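Sharing a bench with a robot arm: our house rules and a few tips

A few of you have asked what rules we use at the workshop now that there are arms in it, and I keep promising to type them up properly. So this is me typing them up, with a cup of tea and the old list that used to be taped to the door (very tatty, half of it crossed out, one bit in Darren's handwriting that I still can't read).

A warning before I start. I'm a workshop person, not a safety engineer! If your arm came with a manual, the manual wins. If your workplace has done a risk assessment, that wins too. What follows is the everyday stuff that sits underneath all that, the sort of thing you'd tell a new starter on their first morning.

Clear the table first

Before anyone powers anything up, the table gets cleared and wiped. I mean properly cleared: pens, tape, phones, the lid of somebody's lunch. Then only the things for the job go back on. I was a bit sniffy about this when Kirsty Rowbotham brought it in, but she was right, and it has saved us a lot of silly stoppages.

Crumbs and specks count as well. A damp microfibre cloth does the trick on a smooth top, then a dry one straight after so you don't leave smears. Keep the spray bottle well away from the arm and spray the cloth, never the table.

Know where your stop button is

You should be able to put your hand on a stop button without looking for it. We make people do it with their eyes shut, which gets giggles, but they remember. Things that end up on top of or in front of the button in our place: coats, rucksacks, a box of doughnuts (February, I haven't forgotten). All of them get moved, no arguments.

Press it at the start of the day to check it works, then reset it. Write down that you did. Our log is a cheap notebook on a string, and I'd say get one of those before you get anything clever.

Hands

This is the rule I nag about most. Hands stay on your side of the table edge while the arm is live. If you have to reach in to straighten something, say "hands in" out loud, wait for whoever is on the controls to stop it and say "stopped", and only then reach. When you're done, say "hands out" and step back. It feels daft for a week and then you do it without thinking. Bradley Catterall now says it at home when he's getting things out of the oven.

Standing with your hands clasped or down by your sides is a good habit too. Hovering is what gets you, because you start hovering and then you start helping.

Cables and sleeves

Long hair tied back, lanyards off, and no dangly cuffs. A sweatshirt with a decent ribbed cuff is fine, a big floaty cardigan isn't.

For the cables on the arm itself, leave enough slack for the full reach and then check it at full reach, slowly, before you do anything at normal speed. Too tight and it tugs on the connector, too loose and it sweeps your cups off the table. We use hook-and-loop straps so we can shift them, and I've banned cable ties on anything that moves. Floor cables go under the bench or under a cover strip. If you can trip on it, it's in the wrong place.

Start with light, boring things

For practice jobs, use things that don't matter. Paper cups are perfect. They're cheap, they crumple before anything else does, and a squashed one shows you straight away that the grip is too hard. A pack of 295 cost us less than a round of sandwiches, and when they get tatty they go in the recycling.

A few tips if you're doing a cup-and-tray table like ours:

Pick a tray with a raised lip. It keeps a wobbly cup from wandering off.

Use a dark tray on a light table so everyone can see where one stops and the other starts.

Paper doilies make lovely place markers. You can put a cup back where it was without getting the ruler out, and they peel off with no sticky mess. They do slide about, though, so check them between goes.

Have more than one colour of cup. It's much easier to say "the green one" across a noisy room than "no, the other one, your other left".

Take your time resetting. Set the table the same way each go and step back before you call it ready.

Keep the chatter down near the table

Our room gets busy, and I like it that way, but people do drift. The rule is that one person is in charge of each table, and if you aren't working at it you stay back. If you want to ask them something, wait until the arm has stopped. Nigel Mellor wanted tape on the floor for this and I said it would look like a crime scene. He put it down anyway. It does help.

Finish properly

Park the arm, empty the gripper, power down, wipe the table, put the doilies back in their packet (flat, or they curl). Sign the notebook. If something behaved oddly, write that down too, even if it only happened once and you feel silly about it. "Squeaked a bit" is a perfectly good entry.

Cups, tray and doilies on the go at one of our tables: 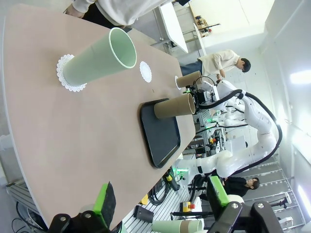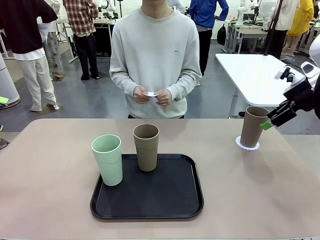
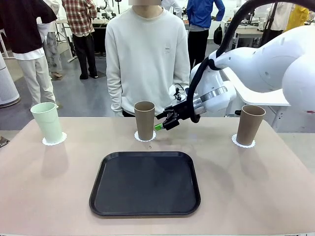
Wendy Bramwell wrote in to say that she'd go further on the calling out, and that at her place both people have to say "stopped" before a hand goes anywhere near. They had too many near misses with one person saying it on autopilot, she says, and the second voice makes you look up. She also thinks I'm too soft about the notebook: hers has a column for the time of the button check, and a blank column means the arm stays off until somebody fills it in. I'm pinching the second voice from tomorrow. The column I'll have to talk Darren into.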